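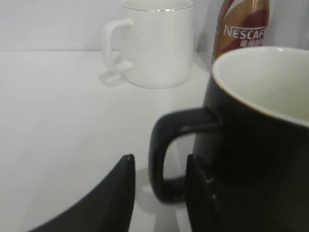 Dinesh Katiyar thinks the left finger was out before we ever touched the wrist camera, and that recalibrating in July only hid it. He wrote as much in the margin of the last entry: check the finger zero first, then the camera, and stop doing them the other way round. I had it down as a camera fault. Spent the morning going through it in his order.

August, cell 2, started 8.40

State on arrival. Arm parked at home, gripper open, no faults on the pendant. Complaint from the last two sessions is that handle grasps on the mugs close early on one side. One finger meets the mug before the other and pushes it along the table, and by the time both are touching the handle has turned a few degrees. The black mug is worse than the white one. The depth reading off the matt glaze is poor and I had blamed that.

Finger zero. Powered the gripper down, took both fingers off, cleaned the seats with a dry cloth and then alcohol. There was black dust in the left seat, fine, from the finger itself I think. Refitted, torqued the screws with the small driver, closed on the 12 mm gauge block. Right finger sat flat against the block. Left finger touched at the tip only and I could get a strip of paper in behind it at the root. So Dinesh is right about that much.

Took the left finger off again and looked at the dowel hole. It has gone slightly oval. These are the printed fingers from the Ekier batch and they have been on since the table was repainted, so they have had plenty of closing cycles. The right one is from the same batch and its hole is still round. No idea why one should go and the other not. The left does take the side load when the arm comes in from the handle side, and nearly all our approaches do.

Fitted a new left finger from the drawer. Checked on the block again, no gap, paper will not go in. Ran 100 open and close cycles with nothing between the fingers and checked once more. Still flat. Marked the old one with a paint pen and put it in the scrap tray. Please do not put it back in the drawer, it looks perfectly good from the front.

10.15, camera

Left the camera mount alone until the fingers were done. Bracket screws were tight. The lens had a smear on it, low down on the side nearest the fingers, and it came off with the Lusell wipes. The cable had worked out of its second clip and was resting on the wrist joint cover. Reclipped it with a bit more slack so it does not pull at full rotation. Turned the wrist by hand through the whole range and watched the cable all the way.

Then the hand-eye calibration. Board at the usual 6 positions, tilting the wrist between each. The first attempt gave a poor residual and I repeated it after turning off the overhead strip light, which was putting a bright patch on the board. Second attempt fine, saved under today's name. The July file is still in the folder but I have moved it down into "old" so that it does not get loaded by default.

Compared the two. The offset in the July file is shifted sideways, towards the left finger. In July we must have been lining the camera up to fingers that were not closing on their own centre line. It would work for things held square across the pads and go wrong on anything approached at an angle. I have written to Dinesh to say so.

11.30, mugs

Kept to the black mug and the white mug, with the Nescafé container left standing behind as the obstacle. Approach from above and slightly in front, fingers spread either side of the handle, slow for the last part. Speed override low for the first handful and then at the normal figure.

At low speed the mug did not shift on closing. At normal speed it moved a little on some attempts, along the table and not round. I can live with that. The turning has gone.

One bad attempt on the black mug where the planner placed the handle too close to the body and the right finger came down on the outside wall. Stopped it by hand, no mark on the glaze. Looked at the point cloud afterwards and the gap in the handle had filled in. You get white table through the loop and shadow underneath, and the filter treats the lot as one blob. That is a software matter and nothing to do with the fingers. Raised the minimum cluster setting one step, and the handle opened up again in the next capture. Not convinced it will hold with the blinds up.

The white mug gives a different problem. Pale on a pale table, so the outline is weak, and the squarer handle is the only thing the detector really gets hold of. It managed. If we carry on with white crockery I would like a grey mat to put down, but Morgan wants the table kept as it is until the present set of recordings is complete, so that waits.

Force setting. It had been wound up at some point, presumably to make up for the bad finger. Put it back to the value on the card inside the controller door. If somebody needs it higher, write it on the card with the reason.

13.50, after lunch

Repeated the gauge block check cold, before running anything. Flat on both sides. Ran the warm-up routine and checked again, same result. I wanted to know if the new finger would settle in its seat as the old one seems to have done, and so far it has not moved.

Cycle counter on the new left finger reset to zero at 14.00. The right finger has not been changed and carries its old count. I suggest we pull both at 500 cycles and look at the dowel holes, then decide on an interval. Up to now we have changed them when they looked tired.

Parts. One left finger remaining in the drawer and no rights. Dinesh has the drawing and says Romarik can machine a pair in aluminium with a pressed steel bush in the dowel hole. I would sooner try the bush in a printed finger first. The aluminium ones would be heavier and would want the payload figure changed, and they would be harder on the crockery if the planner has another go at the outside wall.

Order from now on for cell 2, also on the card:
Fingers off, seats cleaned, fingers on.
Gauge block and paper strip, both sides.
Camera screws, lens, cable clips.
Calibration board, strip light off.
Slow grasps before normal speed.

Still to do
Order wipes, the packet is nearly finished.
Bush for the printed finger, ask for a price on a few.
Find out who raised the force setting and when.
Try the cluster setting with the blinds up.
Dinesh to look over the new calibration file before the July one is deleted.

Left the cell with the arm at home, gripper open and air off at the wall.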